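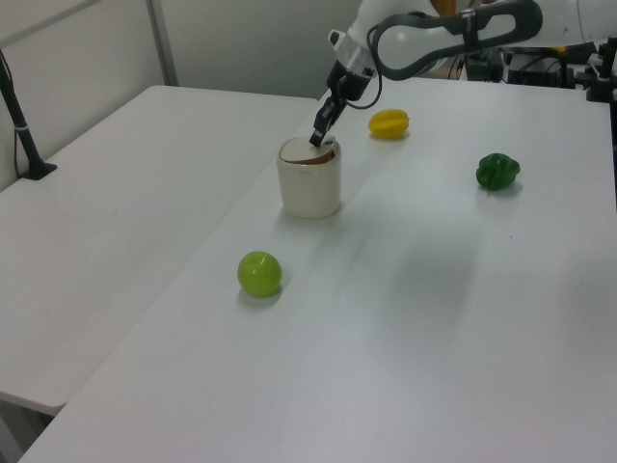 Tableware / Cups and small bowls

Âu Cup, cream glaze

Product code: 3309
Made in our workshop in Burness
Sold single or as a pair

The Âu is a short cup without a handle. In Vietnamese "âu" is a word for a kind of round bowl, and my grandmother used it for almost every small vessel in her kitchen, so I took the word for this shape. It is between a cup and a bowl. You can drink tea from it, you can eat yogurt from it, and many of our customers keep it near the stove with salt inside.

I have made this form for many years, first in a darker brown and later in cream. The cream is now the only color we keep always in stock. The glaze is an off-white with a little shine, not so bright as a hotel cup. The lower edge is rounded, so the cup sits softly in the palm and there is no sharp corner to chip when you put it down too fast.

Size and weight

The cup is 73 mm high. The width is a little different from piece to piece, because we throw each one on the wheel and trim it by hand. If you buy a pair, Liên Ngô chooses the two cups which are the closest to each other. If you have one already and want a second one to match, write us the letter that is scratched under the foot. It tells us which batch of clay it comes from, and we will look on the shelf for a good neighbor.

The wall is thicker than in a factory cup. For this reason the cup feels a bit heavy the first time. It also keeps the tea warm for longer, but the outside can become quite hot if you fill it with boiling water to the top. I fill mine only to two thirds, and I hold it by the rim.

Clay and glaze

The clay is a stoneware body that we buy ready mixed from a supplier in Grendham. Before, we mixed our own, but the results were changing too much with the weather and I lost a full kiln in one bad winter. The glaze we still make ourselves. It has no lead and no cadmium. We put it inside and outside, and wipe it off only from the foot, where you will feel the bare clay.

After the glaze firing we leave the kiln closed for 14 hours. It is tempting to open earlier, especially when people are waiting for an order, but cream glaze does not forgive fast cooling. It can make fine lines on the surface. Pieces with such lines we sell in the workshop as seconds and we do not send them by mail.

Small dark points in the glaze are normal. They come from iron in the clay. Some cups have many and some have none. If you prefer a very clean cup, please write "few spots" in the order note and we will do our best.

Daily use

The cup can go in the dishwasher and in the microwave. It should not go on a flame or on an electric plate. It can go in the oven for baking small custards, but please put it in when the oven is still cold and let it warm up together with the oven.

The bare foot can be a little rough when new. We rub each one with a stone, but on a delicate wooden table you may want to use a coaster for the first weeks. You can also rub two feet together under running water, which works very well and takes less than one minute.

Tea will leave a brown ring if it stays overnight. Baking soda with a few drops of water on a soft cloth takes it away. Please do not use steel wool, it leaves gray marks on the glaze that are hard to remove.

What is in the box

Single: one cup, wrapped in paper, in a carton box.
Pair: 2 cups, wrapped separately, with a card divider between them.

We do not use plastic in the packing. The paper is thick and you can use it again. Gift wrapping is possible, in plain brown paper with cotton string. Please tell us in the order note and add a few words if you want a handwritten card.

Orders and delivery

We pack and send parcels every Tuesday. If your order comes in before noon on that day, we try to include it, otherwise it goes the week after. In February the workshop is closed for kiln repair. You can still order in this month, but the parcels will leave when we are back.

If a cup arrives broken, please keep the pieces and the box and send us one photo of both together. We will send you a new cup and you do not need to return anything. If you simply don't like it, you can send it back unused and we return the price of the cup, but not the postage.

For cafes and restaurants

The Skivonlow tea room has used the Âu since it opened, for green tea and also for a small portion of soup. For larger orders we need more time, usually one full kiln cycle and some days for checking. Please write to Sơn Nông at the workshop and say how many pieces you need and what you will serve in them. For coffee I can make the same form a little narrower. The cups stack in twos but not higher, so think also about your shelf.

We can press a small stamp with your name on the side, near the foot. The stamp is made one time and we keep it here for your next orders.

Goes well with

Âu Saucer, cream glaze, flat with a low edge
Âu Lid, same glaze, for salt or sugar
Teapot No. 2, brown, with side handle (made to order)

The lid is made to fit loosely. If you buy it later than the cup, please measure the opening from inner wall to inner wall and write us the number, so that we can send one which fits.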